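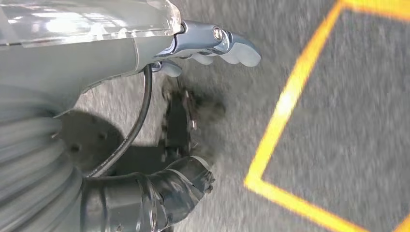

Submitted by Afonso Leitão, Program Manager, Workplace Transition
Javwood Distribution Center, Starano site
Interim progress report to the Jayasinghe Fund, second period, closing in July

1. Purpose of this report

The grant agreement asks for an account of the automation work at the Javwood center at the end of each period, with particular attention to its effect on employees. The first report covered procurement and site preparation. The present report covers the introduction of the humanoid unit supplied by Skendis to the tote handling area, the changes made to jobs and shifts as a result, and the items that remain open. Financial tables are submitted separately by the accounts office.

2. Work completed

The unit has been in supervised use on the day shift since the start of the period. It works beside the outbound conveyor and is limited to one task: moving closed totes from the staging area to the belt. Floor areas used in the trial are marked out in yellow, and the marking plan was agreed with the shift leads before the first powered run. The forearm carries its housing and a clear cover over the upper part, and the gray fingers are attached through a polished chrome-colored wrist joint. Maintenance staff have been trained to inspect these parts at the start of each shift and to record the result on a one-page sheet.

During the period the unit moved 2838 totes. Of these, 1545 were moved without any action by an employee. The remainder required an employee to straighten a tote, clear a fault or restart the cycle. The share needing help fell in the second half of the period, after the staging racks were lowered and the labels were moved to the short side of the tote.

The target in the agreement was 300 hours of supervised running. This was reached in the last week of the period. Two weeks were lost earlier on, when a replacement part for the left hand was held up in delivery.

3. Effect on employees

No position has been removed as a result of the project, and the center has confirmed in writing that none will be removed during the grant term. Six employees who worked full shifts on tote lifting now rotate between lifting, unit supervision and returns inspection. Each rotation lasts two hours.

The change has been received unevenly. Employees with longer service in the tote area reported less back and shoulder strain at the end of the shift, and two who had asked for a transfer to lighter work have withdrawn the request. Others found supervision tiring in a different way. They described long stretches of watching followed by a fault that had to be dealt with quickly while totes collected behind it. The two-hour limit was introduced in response to these comments — the original plan had called for four hours.

Pay was raised as a concern at both staff meetings. Supervision of the unit was first treated as part of the existing job grade. Following discussions with the employee representatives, the center agreed to pay the equipment operator rate for all hours spent in supervision, and the difference was paid back to the first day of use. A wider review of job grades has been promised but has not begun.

The night shift has not yet taken part. Several night employees have said that they feel left out of a change that will reach them in any case, and they have asked to attend the training before a date is set for their area. I consider this a reasonable request and have passed it to the site director with a recommendation that it be granted.

4. Training

Fourteen employees completed the basic course, which covers safe approach, stopping the unit and reporting a fault. Five of them went on to the longer maintenance course taught on site by Skendis technicians. The written materials for the longer course were too technical in their first version and were rewritten with help from two of the employees who had taken it. The new version is shorter and uses the names for parts that people on the floor use.

Total training time for the period was 1112 hours, all of it paid and within normal shifts. This is above the figure in the original plan. The additional hours were covered by the center and are not charged to the grant.

5. Safety

No injuries connected with the unit were reported. There were three unplanned stops in which an employee stepped over the yellow line while the unit was powered. In each case the employee was reaching for a fallen label or a piece of packing. A long-handled pickup tool is now kept at each end of the area, and the briefing given at the start of the shift has been changed to mention it.

Routing of cables and hoses at floor level was raised during the joint inspection. The inspection team asked for a fixed route and a regular check of hose ends and cuffs for wear. The check has been added to the weekly maintenance list. The fixed route has been designed and is awaiting approval from the building owner.

6. Items still open

The noise survey in the outbound area was postponed when the conveyor was under repair and will be carried out early in the next period. The agreement with the employee representatives on the use of records from the unit is in draft. Both sides accept that these records should not be used to measure the pace of individual employees; the wording on how long they are kept has yet to be settled.

The center also wishes to discuss a change to the schedule. The plan calls for a second unit to be placed in the returns area in the coming period. Returns work is more varied than tote handling, and the employees there have had little contact with the project so far. The center proposes to use the first two months for visits and training, with delivery of the unit to follow. This would move some spending into the final period but would not alter the total. A revised schedule is attached for the Fund's consideration, and a reply before the next quarterly call would allow the center to confirm training dates with both shifts.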